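Reseña: Guía Rarnau de buenas prácticas para puestos de manipulación con dos brazos
24 de marzo de 2026

La guía de Rarnau lleva tiempo circulando en fotocopias por talleres y laboratorios pequeños. La nueva edición viene en un cuaderno de anillas con 59 fichas, una plantilla para marcar la mesa y un juego de hojas de registro. La hemos usado desde junio en un puesto con dos brazos y pinzas paralelas, dedicado a tareas de cocina y mesa: coger fruta, mover platos, colocar bandejas.

Conviene aclarar el alcance. La guía no sustituye a las normas de seguridad aplicables ni a la evaluación de riesgos del puesto, y lo dice en la primera página. Se ocupa de lo que viene después: cómo se prepara la superficie, qué se comprueba antes de dar potencia, cómo se anota una prueba para que otra persona pueda repetirla.

Lo mejor: las fichas de superficie

El bloque sobre la mesa ocupa un tercio del cuaderno y es el más útil. Pide un fondo mate y uniforme, una cuadrícula visible y una posición de espera para cada pinza, por encima de los objetos y sin nada agarrado. Nosotros trabajamos con papel marrón y cinta azul. La guía admite ese sistema siempre que la cuadrícula se use como referencia visual y las coordenadas se tomen por otro medio. Es una distinción razonable. Una cinta puesta a mano nunca queda del todo recta, y hemos visto a más de un equipo medir sobre ella como si lo fuera.

La plantilla incluida es de peor calidad. Es una lámina fina que se curva en las esquinas, y al tercer uso la cambiamos por una de Zemby que ya teníamos.

También están bien resueltas las fichas de objetos. Cada uno lleva nombre, material, peso y estado inicial. Para la fruta se exige además pesarla de nuevo al empezar cada serie y retirarla si la piel cede. Los recipientes se registran vacíos o con su contenido, sin casillas intermedias. Al principio parece excesivo, pero rellenar una ficha lleva poco más de un minuto.

Lo mejorable: cables y parada

La ficha 31 dedica cuatro líneas al cableado. Dice que los cables deben quedar fuera del alcance de los brazos y poco más. Echamos en falta indicaciones sobre sujeción, etiquetado y separación entre alimentación y datos, que en la guía de Dunbar ocupan dos páginas enteras. En un puesto real los cables se acumulan detrás de la mesa -- el nuestro no es una excepción -- y una regla tan general no ayuda a mantenerlos en orden.

El apartado de parada de emergencia es correcto, aunque está escrito para un solo operador. Cuando hay una persona en el mando y otra recolocando objetos, la guía no dice quién autoriza el rearme. Angus Halliday, que revisó el cuaderno con nosotros, propuso una regla sencilla: rearma quien ha tenido las manos dentro de la zona. La hemos añadido a lápiz.

El registro

Las hojas vienen en un bloque de 500. Tienen espacio para la disposición inicial, la tarea, el resultado y las incidencias. Faltan una casilla para la versión del programa y otra para el estado de las pinzas, dos datos que acabamos escribiendo en el margen. La aplicación de Inton puede leer las hojas escaneadas, pero confunde los sietes con unos y hay que repasar cada lote.

Precio y comparación

La guía completa cuesta 400 euros e incluye las correcciones que se publiquen durante un año. El recambio de hojas se vende aparte. La de Dunbar es más completa en instalación eléctrica y bastante más pobre en preparación de la mesa. Para un puesto fijo de producción elegiríamos Dunbar. Para un banco de pruebas en el que los objetos cambian a diario, Rarnau da mejor resultado.

Valoración: 7 sobre 10. Recomendable si se corrige la ficha de cables por cuenta propia y se compra otra plantilla. Seguimos usándola, con las anotaciones a lápiz.
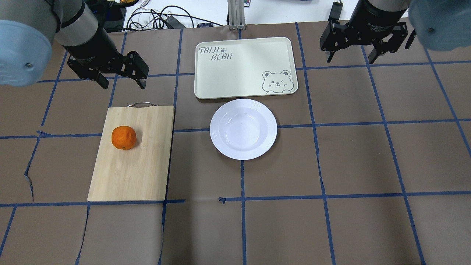

Las dos pinzas sobre la mesa, sin carga, con la mandarina en la tabla y el plato y la bandeja vacíos.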